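4.2 Coding of protest posts and inter-coder agreement

The corpus described in Section 4.1 contains 600 public posts collected during the Zatcombe fare protests, which began in November after the city council approved a second increase in bus fares. Posts were included if they carried the main protest tag or linked to a page that did. Reposts without added text were removed before coding. Posts by the two local newspapers were kept but flagged, and they are left out of the participation measures in Section 5.

Each post was assigned to one of five categories: logistics, grievance, witness report, solidarity from outside the city, and opposition. The categories were adapted from the scheme used by Kröger and Fagundes in their study of the Nondach market closures, where witness reports and grievances were treated as a single class. We separated them. In the Zatcombe material, a post that states what happened at a given place and time tends to circulate differently from one that states a demand, and the combined class would have hidden this.

Three coders worked independently. All were residents of the region and could read the local slang, including the shortened place names that appear in most logistics posts. Where two coders agreed, their label was used. Where all three differed, the post was discussed and a label was set by consensus. Posts that combined a meeting point with a demand were the main source of disagreement, and the codebook was revised after the first batch to give logistics priority in such cases. The first batch was then coded again from the start.

Location was coded only when the post named a street, square or bus stop. We did not use device coordinates, which few posts carried and which would have raised consent problems. Account names were replaced with numbers before the coders saw the material. Quotations in Section 5 have been reworded slightly so that they cannot be found by search.

A limit of 3000 characters was applied to linked text. Longer statements, mostly from the drivers' union branch at Orkard, were coded on their opening portion. 

Figure 3. KUKA robot arm reaching into an open gray bin on a wooden tabletop.
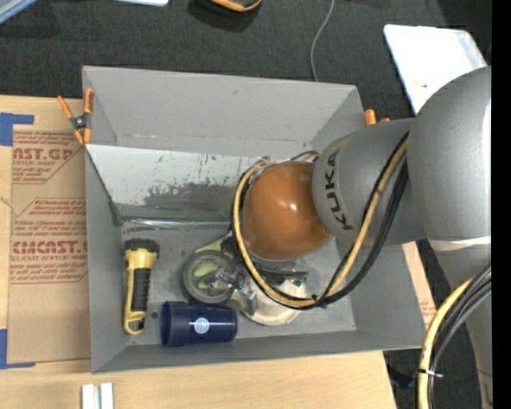 4.3 Timing of posts relative to street events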